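Skovside Housing Cooperative
Minutes of the general members' meeting
Held 2021-03-06, 10:00 a.m., common room and by phone

Chair: Şengül Aksoy
Quorum was confirmed. The agenda was accepted with item 7 (bike storage) moved ahead of item 6.

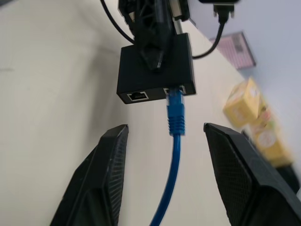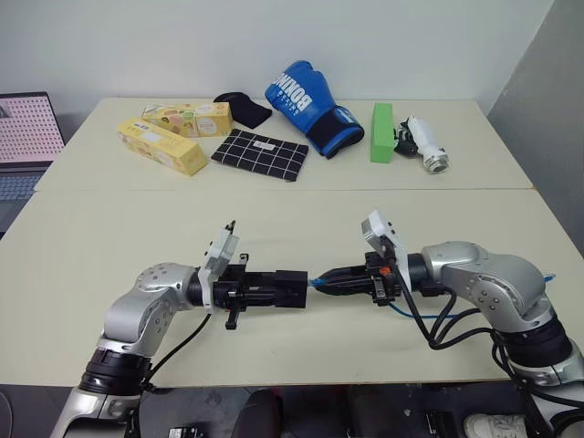
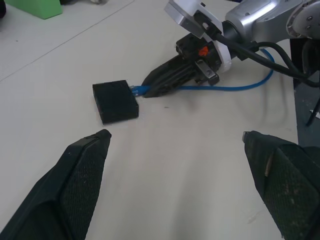
1. Minutes of the previous meeting
Approved with one correction. The fee for the guest room is charged per night and not per stay.

2. Laundry room
The chair reported that the second dryer is out of service again. Laskowska, the repair company, came twice in the winter and replaced the belt both times. Their written opinion is that the drum bearing is worn and another belt will not last. A bearing replacement was quoted at $252 including labor. A member from the north building asked whether a new dryer would be the better choice. The chair said the machine is six years old and the other parts are in good shape.
Decision: Accept the quote. Until the repair is done, evening slots are limited to one load per household.
Several members asked for the sign-up sheet to go back on the wall. The online calendar is hard to use on a phone. Agreed. Both will run until summer, and the paper sheet counts if the two disagree.

3. Heating
Complaints have come in from the top floor of the north building, where bedrooms stay cold in the morning. The radiators were bled in the fall. Korumo, who service the boiler, think the night setback ends too late for the upper floors. They suggest moving the start time from 6:00 to 5:00 a.m. for a trial period.
There was a long discussion. Members on the ground floor said their apartments are already too warm and they do not want to pay for more. One member asked if the valves could be balanced by floor. Korumo can do this but only when the system is shut down, so not before May.
Decision: Start the heat at 5:00 a.m. through the end of March. Floor balancing to be priced for the next meeting. Vote: 26 in favor, four against, two abstaining.

4. Roof fund
The balance of the roof fund is $2,911 after the gutter work. The monthly contribution stays the same. A member asked why the gutter invoice was higher than the estimate. The difference was for a downspout on the courtyard side that had split behind the bracket and was not included in the first inspection. The invoice is in the office binder for anyone who wants to read it.
No decision needed.

5. Windows on the stairwells
Cellix sent a sample of the insulating film for the stairwell windows. It was passed around, and members on the phone can look at it in the office. Opinions were mixed. Some found it too gray. The chair will ask if a clearer type is available and what it costs.
Put off to the next meeting.

7. Bike storage
The bike room is full and people are locking bikes to the railing by the mailboxes, which blocks the stroller ramp. Tags will be tied to all bikes in the room and on the railing. Owners should write their apartment number on the tag and leave it on. Bikes with blank tags after four weeks will be moved to the shed, and given away after another two months.
It was asked if cargo bikes could have the space under the east stairs. The fire inspector said no to this in the past. The chair will ask again in writing but does not expect a different answer.

6. Garden
The raised beds open as soon as the ground allows. Up to 166 square feet can be given to new gardeners this year. People who had a bed last season keep it if they reply by the end of the month. The water barrel leaks at the tap and needs a new washer.
Decision: Buy the washer and one hose. Compost will be ordered in bulk as before.

8. Other business
The lock on the south gate sticks. Lift the handle when turning the key.
Apartment 14 asked that music in the courtyard stop at 9:00 p.m. on weeknights. The house rules already say 10:00 p.m. A change would need a vote with notice, so it goes on the next agenda.
Two sets of keys were found by the recycling bins and are in the office.

Meeting closed at 11:50 a.m.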